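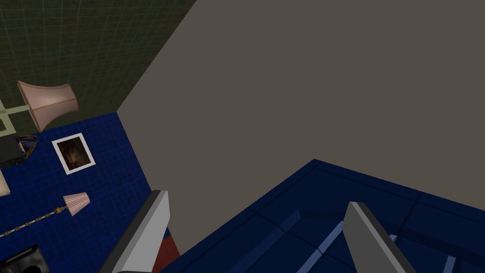

Last edited: 27 Sep 2026

Thread: How many demos before the policy stops being dumb?

skullus_fan
Okay so I've been collecting demos in the Romham sim for a while now and I want a sanity check. I'm teleoperating a two-armed robot through the bedroom set and saving every run that reaches the goal. I've got 100 saved and the policy still wanders off like it forgot what it came for. My gut says collect more. My wrist says please don't.

gripfinger
How many different start poses in that 100? If it's all the same one you've really got one demo with a lot of wiggle.

skullus_fan
Um. 12?
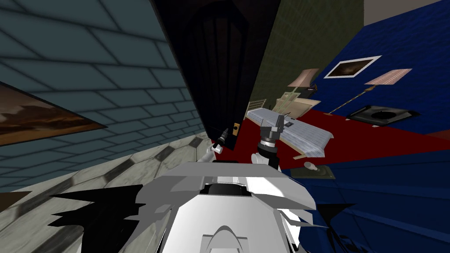

And before you yell, I do shuffle where the small stuff goes between runs. I just leave the base mostly where it is, because driving it with the Farooqui controller is miserable and I end up spinning in circles.

Samina Chaudhry
I'd fix that before recording anything else. We had the same trouble on Clitimbridge in June. Threw out 21 runs where I'd hesitated halfway, added 13 from new starting spots, and it got better overnight. Smaller set, better robot!

gripfinger
Hard disagree on throwing out the hesitant ones. Those pauses are where you corrected yourself, and the policy needs to see recoveries. Trim the dead time if you must, but keep the run.

Samina Chaudhry
Recoveries, sure. Me drinking coffee with the arm in midair, no.

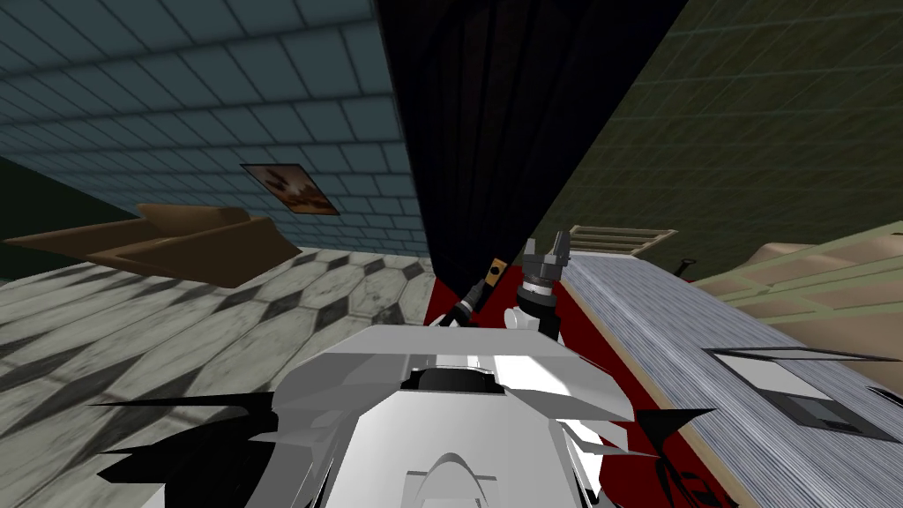 skullus_fan
My labeling is probably half the problem too. I only mark success or fail for the whole run, so an approach counts the same as a finished task. Take a moment with both arms up by that big black panel and nothing in either hand — am I reaching, backing off, or just parked? I drove it and even I can't tell from one still. So I guess I need labels per stage.

gripfinger
Yes, per stage. Do it while you record, though. Going back later is awful.

oldmanservo
Or skip labels and feed it more history. Worked for me on Skullus.

Samina Chaudhry
On a tabletop setup with one arm, if I remember your posts right. I wouldn't bet on it in a whole room.

oldmanservo
Fair, it was one arm.

skullus_fan
Going with new start poses first, then stages. Will post the numbers when the training run finishes.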